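Zestden says new release plans grasps without a map. The numbers are thin.

CLARKILBY, Sat 12 June - Zestden put out a new version of Mazza, its planning software for robot arms, and says it can now pick up soft objects in a messy room without building a 3D map first. The claim would matter to anyone who has watched an arm stand still while its software tries to work out where a shelf ends. So far there is little to check it against.

Older versions of Mazza worked in two steps. The perception module turned wide-angle views into a model of the room, and the planner then searched that model for a safe path. The new one skips the model. It takes the raw circular view and puts out short stretches of motion directly, correcting itself as each new view comes in. Zestden trained it on recordings of people reaching for things by hand, many of them made in the company's own crowded workroom.

The test report runs to three pages. It lists 294 attempts on 13 objects, nearly all of them soft, and gives one overall success rate. There is no breakdown by object. An attempt counts as a success if the object leaves the surface, even if it is dropped right after, a rule that appears only in a footnote to the second table. The report also leaves out how many attempts were stopped by a person and started over.

Soft toys are a fair choice of test in one respect. Fur has no clean edge, and a toy hung or held at an angle looks quite different from the same toy lying flat. They also forgive a bad grip. A planner that comes in a little off on a plush dog will usually still end up with a handful of something, and the same mistake on a glass jar ends the test.

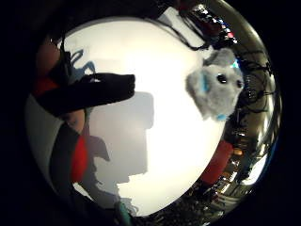

Parvaneh Kazemi would like to see the old planner run on the same objects before anyone talks about progress. Without that baseline, she said, a reader can't tell whether the gain comes from dropping the map or from having more training data, and "those are two very different things to sell." She also asked why the report gives no timing for the correction loop, which is the part most likely to fall behind on a cheap computer.

Touran Asadi, speaking for Zestden, said the timing figures would follow with the developer notes and that the old planner "was never set up for these tasks, so the comparison wouldn't be fair to it." Asked whether the software had been tried in a room it had not been trained in, Asadi said such tests were planned.

That last point may be the one to watch. Strongly curved views pull in a lot of background, and software trained in one room can pick up habits from it: where the shelves are, which side the bright surface is on. It may look like good perception until somebody moves the furniture.
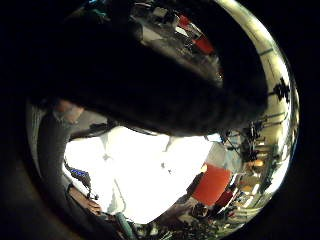 A gray-sleeved arm at the left, with a red-orange panel and shelving on the other side of the bright area.

Zestden made a similar announcement in May about Fustov, its tool for replaying and labeling recordings. Fustov was described then as ready for general use. The download page still asks visitors to join a waiting list, and the list of known problems has grown to more than 13 entries, including one in which labels slip out of step with the video on long recordings. Asadi said the recordings used for the new Mazza were checked by hand and were not affected.

The new version is free to try for existing customers. The training recordings are not being released.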